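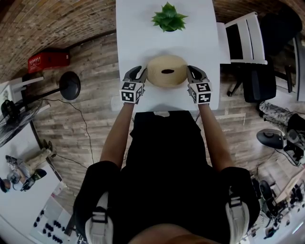
## 4. Installing and Commissioning the Floter Tank Level Controller

This section covers mounting, wiring and first start of the Floter level controller on indoor rainwater tanks. It assumes that the tank is in its final position, that the inlet and overflow pipes are connected, and that the site survey sheet (Section 2) has been filled in. Pump installation is covered in Section 5.

### 4.1 Before you start

Check the tank against the survey sheet. The controller is set at the factory for a tank depth of 1,279 mm measured from the inside floor to the lower lip of the overflow. Other depths are allowed but must be entered by hand in step 4.4.

Tools and parts:

- Controller head with mounting plate
- Sensor rod, supplied in two lengths with a threaded coupler
- Flat gasket, 4 mm
- Four M6 bolts with washers
- Torque wrench, 2 to 20 N·m
- Two-core signal cable, cut to the length on the survey sheet
- Plumber's tape measure, rigid type

**CAUTION:** Turn off the pump circuit at the breaker and lock it out. The controller runs on low voltage, but the relay terminals carry line voltage whenever the pump circuit is live.

### 4.2 Mounting the head

1. Remove the blanking cover from the tank lid. Keep the cover. It is needed if the head is ever sent back for repair.
2. Wipe the sealing face on the lid with a dry cloth. Do not use solvent.
3. Lay the gasket on the sealing face with the notch toward the overflow pipe.
4. Join the two rod sections with the coupler. Hand-tighten, then add a quarter turn with a wrench. The thread is right-hand.
5. Slide the float onto the rod with the magnet mark facing up, then fit the end clip.
6. Lower the rod through the lid until the mounting plate rests on the gasket.
7. Insert the bolts and tighten them in a cross pattern to 6 N·m.

**Note:** If the lid is an older Gemex pattern, the bolt holes are on a wider circle and the adapter ring is required. The ring has its own gasket. Both gaskets must be fitted, one on each side of the ring.

The rod must hang clear of the tank wall by at least 80 mm over its full length. On narrow tanks, turn the head one bolt position and measure again. A rod that touches the wall will hold the float in one place and give a constant reading.

### 4.3 Wiring

1. Feed the signal cable through the left gland. The right gland is for the relay cable only.
2. Strip 7 mm from each core.
3. Connect brown to terminal 1 and blue to terminal 2.
4. Connect the relay cable to terminals 5 and 6. Terminals 3 and 4 are left open on this model.
5. Tighten both glands until the cable cannot be pulled by hand.
6. Close the cover and fit all the cover screws before restoring power.

Check the sensor loop at the display end before connecting it. With the float resting on the end clip, the resistance between brown and blue should read 560 ohms. With the float held at the top stop it should read 333 ohms. An open circuit at both positions means the cores are not seated, or the coupler in step 4 of 4.2 is loose.

**CAUTION:** Do not run the signal cable in the same conduit as the pump supply. Keep a gap of 150 mm where the two run side by side. Crossings at a right angle are allowed.

### 4.4 Setting the levels

1. Restore power. The display shows the firmware version, then a level in percent.
2. Hold MENU until DEPTH appears.
3. Enter the measured tank depth in millimeters. Press OK.
4. Set LOW to the level at which the pump must stop. The default is 12 percent.
5. Set HIGH to the level at which the fill valve must close. The default is 90 percent.
6. Press OK twice to save. If no key is pressed within a minute, the display returns to the level screen and the changes are lost.

LOW must be at least 5 percent – more where the pump inlet sits above the tank floor. The controller does not know where the inlet is and will accept a value that lets the pump run dry.

### 4.5 Test run

1. Fill the tank to just above LOW.
2. Draw water off until the level falls past the set point. The relay should click and the pump lamp should go out.
3. Refill slowly. The pump is released again when the level is 3 percent above LOW.
4. Record both readings on the commissioning sheet and sign it.

If the relay chatters near the set point, raise HYST from 3 to 5 and repeat the test. If it still chatters, check for turbulence from the inlet and fit a calming pipe (Section 7.2).

Section revised in July. Technical content: Réka Kelemen. Wiring checked by Norbert Fekete.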